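4.2 What a pile does to people

I went into this part of the study thinking we'd mostly be talking about hooks and labels. We didn't, or not for long. The people I spoke to at Lakutside kept coming back to the pile itself - how it grows, who adds to it, and why it's so hard to start on. Teun Martens told me he'd rather walk the length of the room for a fresh piece than pull one out of a heap, and I have to say I'd do the same.

Colour came up a lot too. Most of the 53 people we asked said bright colours help them spot what they want. Getting it out again is another matter, and I think Figure 2 gives a fair idea of why.

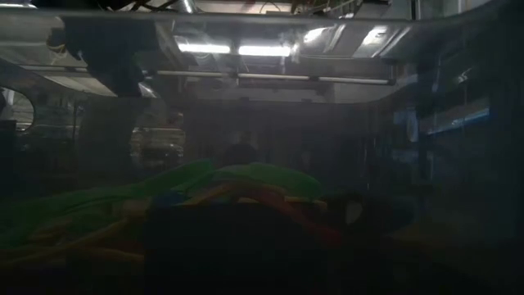 Figure 2. Tangled tubing or cords, with green on top and yellow and orange strands running through it.

The green loops lie over nearly everything else, so you'd have to lift those before you could follow a yellow strand very far. In our interviews people called this "digging", and they said it with some feeling! Several had tried coiling each piece before putting it down. It lasted around 10 days at Sanwood, and a bit longer at Taltberg, where the coils had a wall of their own. I come back to that wall in section 5.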